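Gredwood Trail Association
Minutes of the spring general meeting, 2019-03-16

Held at the Turnach grange hall, upstairs room. Godfrey Nyanda in the chair. Meeting called to order once the coffee was sorted out. Quorum was met. Apologies were received from the Guerra Road residents' group, who had a meeting of their own.

Minutes of the previous meeting

Approved with one correction. The culvert that was reported as blocked was the one at the lower ford, not the one by the kissing gate. The upper culvert has never given trouble.

Matters arising

The signpost at the Guerra Road junction is back up. It leans a little, and whoever goes by next with a level and a bar is asked to see to it. The county has not answered our letter on the parking pull-off. The chair will write again and copy the district office.

The lost property box is still at the grange. It holds two walking poles that don't match, a child's hat and a set of car keys. The keys will go to the sheriff's substation if they are not claimed by May.

Route for the summer walk

Two routes were put forward. The first follows the creek from the trailhead to Turnach and comes back by the same path. The second is the ridge loop, 17 miles with a long climb in the first third. Members who walked the loop last year said the climb was fine but the descent on the east side was badly washed out and slow going for anyone with bad knees. There was some talk of running both on the same day with a shared finish. The chair felt this would stretch the marshals too thin.

Moved and seconded that the summer walk use the creek route, and that the ridge loop be looked at again in the fall once the washout has been repaired. Carried, 3 against.

Entries will be capped at 200, as before. The entry form will ask for a cell phone number this time. Last year it did not, and two walkers who had gone home early were looked for until dark.
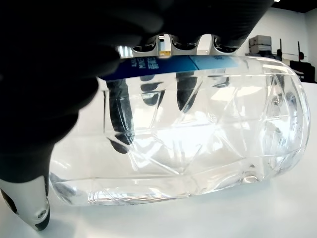 Water on the creek route was the longest item of the evening. The creek can't be used for drinking below the cattle crossing, and the spring at the halfway shelter was dry by midsummer last year. Clear plastic water bottles, the sort that end up lying on their sides on any table, were handed out at every stop last time, and the sweep crew carried out several bags of them. It was proposed that walkers bring their own bottles and that we set out jugs for refilling at the trailhead, the shelter and the grange. Against this it was said that people forget, and that a walker with no bottle in hot weather is a bigger problem than a bag of trash. After discussion it was agreed to go with the jugs and keep a small stock of bottled water at the shelter for anyone who needs it. The jugs are to be filled at the grange kitchen on the morning of the walk. The Trodard farm has offered the use of a side-by-side to get them up to the shelter, and this was accepted with thanks.

Trail work

The brush along the first mile has been cut back on both sides. The footbridge needs two new deck boards and the handrail should be sanded before someone gets a splinter. Lumber is already stacked behind the grange. A work day will be held in May, date to be set by email. Bring gloves and loppers. The association has one chainsaw and only members with the county card may run it.

The blowdown above the shelter is too large for us. The forestry office has been told and has marked it.

A member asked if the blue blazes could be repainted yellow, which shows better in the evening. The chair said that the blue matches the map, and the map was reprinted only last year. Left as is.

Money

The balance is enough to cover the walk and the bridge boards. Dues stay at 30 dollars per household. Members who have not paid will get a reminder with the next newsletter. The insurance renewal came in slightly higher than last year and was approved for payment. A request to buy a second wheelbarrow was put off until we know what the tire on the first one will cost.

Other business

Dogs on the trail came up again. The rule is a leash between the trailhead and the cattle crossing, and the sign says so – though it is now half hidden by a laurel. The laurel will be trimmed at the work day.

It was asked whether the association should keep paying for the printed newsletter. Most members present read it on paper. No change.

The upstairs room has been booked for the next meeting at the same hour. Please use the side door, as the front one sticks and the grange would like it left alone until it has been planed.

Meeting adjourned. Chairs to be stacked against the north wall, not in front of the radiator.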